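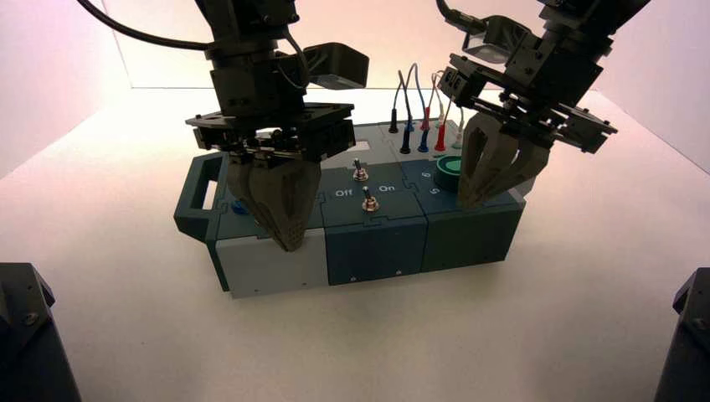
Kazimiera Kaczorowski objects to the word "failed" against the Andero panel in the last entry. In her view the mortar was never given a fair trial: the joints were filled before the backing stone had been properly damped, and any lime mix would have dusted at the surface under those conditions. She asks that the result be recorded as void and the panel repeated.

The objection is accepted. The earlier line has been struck through and initialled, and the panel is to be raked out and refilled as set out below.

February. Workshop entry, mortar trials for the Sterkville boundary wall. Begun 10 a.m. Present: Alper Bozkurt, K. Kaczorowski, writer.

Purpose

To select a pointing mortar for the lower courses of the garden elevation, where the earlier cement pointing has been removed and the stone behind it is soft. The mortar must be weaker than the stone and must let moisture out through the joint. Colour is a secondary matter, but the owners have asked for a reasonable match to the original bedding, a warm buff with visible flecks of unburnt lime.

Materials in hand

Cadwaladr putty, matured, two tubs. One tub had a thin skin, which was removed and discarded. Andero sharp sand, washed, from the new delivery. The remains of the old Andero delivery are bagged separately and must not be mixed with it; the new sand is visibly coarser and a shade greyer. Brick dust, sieved by A.B. on Friday. Vokex hydraulic lime, one part bag, of uncertain age. It has been kept dry as far as can be established, but it should be used for the comparison panel only.

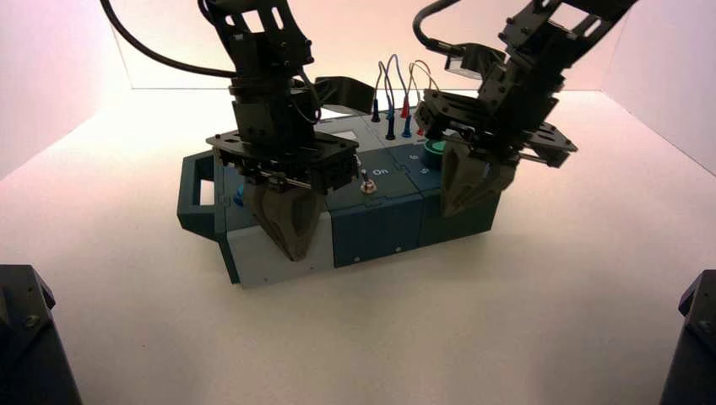

Mixing

Three mixes were prepared, each at one part lime to three of sand by volume.

Mix A: putty and new sand only.
Mix B: as A, with brick dust replacing a small part of the sand.
Mix C: Vokex lime and new sand, for comparison.

No water was added to A or B. Both seemed too stiff at first and A.B. wished to loosen them, but after a further spell of ramming and chopping they came to a good working consistency. Colleagues are reminded that putty mixes should be worked for longer before anyone reaches for the can. Mix C was gauged with clean water in the usual way and left to stand before use.

A sample of the new sand was washed and dried for the sieve set. From 400 g dry, 19 g passed the finest sieve. The figure is acceptable for pointing, though higher than we had been led to expect from the supplier's description. K.K. suggests a second sample from the bottom of the bag — a fair point, as fines travel downward in the van.

Filling the panels

The panels were brushed out and damped the evening before and again one hour before filling. Stone was checked by hand for surface water, and standing droplets were taken off with a sponge. Joints were filled in two passes where deeper than the width of the iron.

Mix A was pleasant to place and held well in the perpends. Mix B was a little sticky on the iron. Mix C slumped slightly in the widest joint and had to be pressed back.

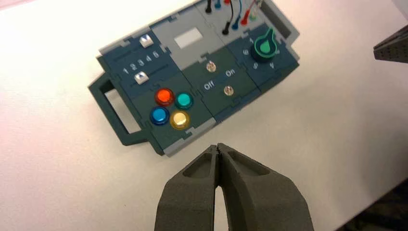

Notebook 8, p. 19

Panels were covered with damp hessian and polythene, the latter held clear of the face on battens. The north door is to be kept shut. The fan heater must not be directed at the trial wall under any circumstances; it was found running on Sunday and the edge of the hessian nearest to it had dried out entirely. It is not known who left it on and the matter need not be pursued, but a notice has been fixed to the switch.

When green hard, the joints are to be beaten back with a stiff churn brush, held square to the wall. Dragging the brush leaves the streaks seen on the autumn panels, and the owners' architect remarked on these.

Preliminary remarks on colour: A is too pale while wet and will be paler still when cured. B is nearer the original. C is grey and would be conspicuous on the garden side. No decision should be taken on colour until all three have dried. 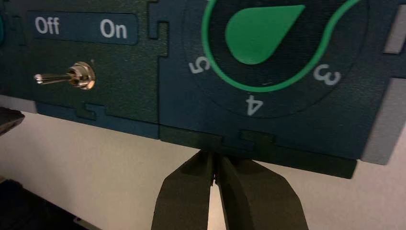
Outstanding

Refill Andero panel (old sand) using the revised damping procedure. K.K.
Second sieve sample, bottom of bag. A.B.
Write to Cadwaladr regarding the lid seals.
Dispose of remaining Vokex lime after the comparison panel has been assessed; do not return it to the store.
Re-wet hessian morning and evening and sign the sheet. Two signatures are missing from last week.
Return the borrowed churn brush to the joinery shop.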